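Dornine – the folding bench, week four

Hạnh Lục, garment care team. Posted Fri 13 March

Quick page this, people keep asking what the automation work looks like now the sorting line upstairs has gone over. Only got a few minutes so captions are short. More in April when Trundska is switched on.

What changed first: the sorting. 600 pieces a day used to go through our hands at the long table, now the line reads the tags and drops them in bins. Nobody misses the tags. Some of us do miss the table, you could talk there.

What's left for people is the awkward stuff. Fleece, hoods, anything with a sleeve turned in. Machine can't fold it yet so we show it how, with the hand tool. Squeeze, lift, lay down, again. 50 goes a shift is the target, 20 was plenty on my first day.

Wrists – raised it at the Monday meeting. We now swap every 4 rounds and it's written on the rota, so hold them to it.

Pay is the same grade as folding. Marquez from the union side is still arguing it should be higher as we're teaching as well as doing. I agree with Marquez.

Fleece, in somebody's front room and not at the bench. Homes are part of the job now, soft surfaces and daylight and all the rest.
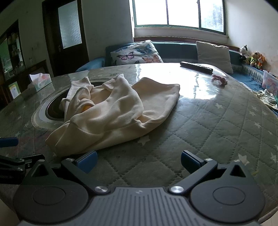

Travel time is paid from this month, keep your tickets. Two of the older hands have asked to stay on the bench only and thats been agreed in writing. If you want the same, tell me before the next rota goes up, not after.

Skorketti training is still open, there are places on the morning one. You get your normal rate for going. Bring your own lunch, canteen is shut for painting untill further notice.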